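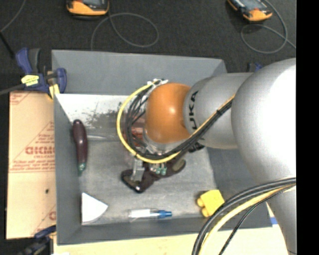
Brandar Bin Picking Kit for Mixed Household Items

If you have ever tidied up after a family of six, or cleared a packing bench at the end of a long shift, you already know that things never come out of the box one kind at a time. There's a pen, then a toy, then something that rolled in from the kitchen. The Brandar kit is our take on that kind of work, and we've tried to be straight with you on this page about how far along it is (further than last year, not as far as your ten-year-old).

What the kit does today

It picks one item at a time out of an open bin and puts it down in a second bin or on a tray. You don't have to teach it every object beforehand. Ashwin Hegde and Selina Wyss did most of the grasp planning, and they spent a very long July feeding it whatever they could find in the drawers at home! A marker lying on its side, an eggplant shape propped against the wall, a chunky yellow block with knobs on it: these are the sort of things we like to practice on, all in one gray bin together.

Our usual test run is 144 picks from a bin that gets reshuffled every 20. We ask customers to run the same test with their own things before they decide, and we'll gladly help you set it up.

Can it do my chores yet?

We get asked this at every trade show, and it's a lovely question. For sorting returns, clearing a parts bin or putting toys back in a tub, yes, provided you can live with a slow and steady pace and somebody nearby for the odd stuck piece. For laundry, dishes or anything floppy, no, and please be a little careful with anyone who promises you otherwise. Thin things lying flat against the floor of the bin still give us trouble, and so do items wedged into a corner.

What comes in the box

The Unero gripper with metal fingers, a spare set of fingers, the Kartha planning software with a year of updates, cable ties and sleeves, and a printed setup guide. Robot arm, bin and clamps are not included. Do clamp your bin down, by the way. Gerardo Galli on our support desk would like that in bigger letters.

Setup takes most people 40 minutes once the arm is mounted. Small shops can borrow a kit for 6 weeks before buying. Write to Kamala Gounder in sales and tell her what's in your bin, the messier the better.

We use cookies to remember your cart and language. Accept / Manage settings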